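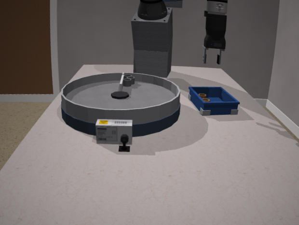
Jesenel Stone-Look Benchtop Sealer, Matte

Penetrating sealer for porous and semi-porous benchtops: marble, travertine, limestone, honed granite and cement-based terrazzo. Water-based, low odour. Leaves no film and does not alter the colour of pale stone. Not suitable for polished porcelain, laminate or resin-bound surfaces.

Specifications
Product code: JS-338
Finish: natural matte
Coats: 2
Recoat interval: 3 hours
Full cure: 7 days
Coverage: roughly 200 mL per square metre on honed marble, less on dense granite
Clean-up: water

Application
Strip any existing wax or topical coating. Wash with a pH-neutral cleaner and leave overnight to dry. Apply with a lint-free cloth or foam applicator, working in one direction. Remove surplus before it turns tacky - dried residue has to be taken off with the Qudah stripper, sold separately. Keep oils, citrus and wine off the surface until cured.

Veined stone takes up sealer unevenly. Calcite veins are usually denser than the surrounding body and may need only the first coat. Test on an offcut or an inconspicuous area.

Availability
Stocked at Stevudgate and Bridham. Trade drums to order. The December batch carries the revised label; the formula is unchanged.
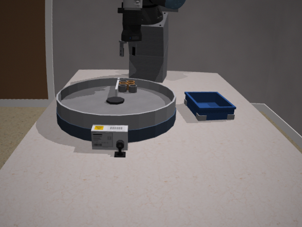 Customer review, Mar 8, 2024
Used on a honed limestone vanity. Colour stayed the same and water beads well. The second coat took longer than stated to go off in our humidity, so I'd leave it until the next morning. Would buy again, but the cap on the bottle is a poor fit.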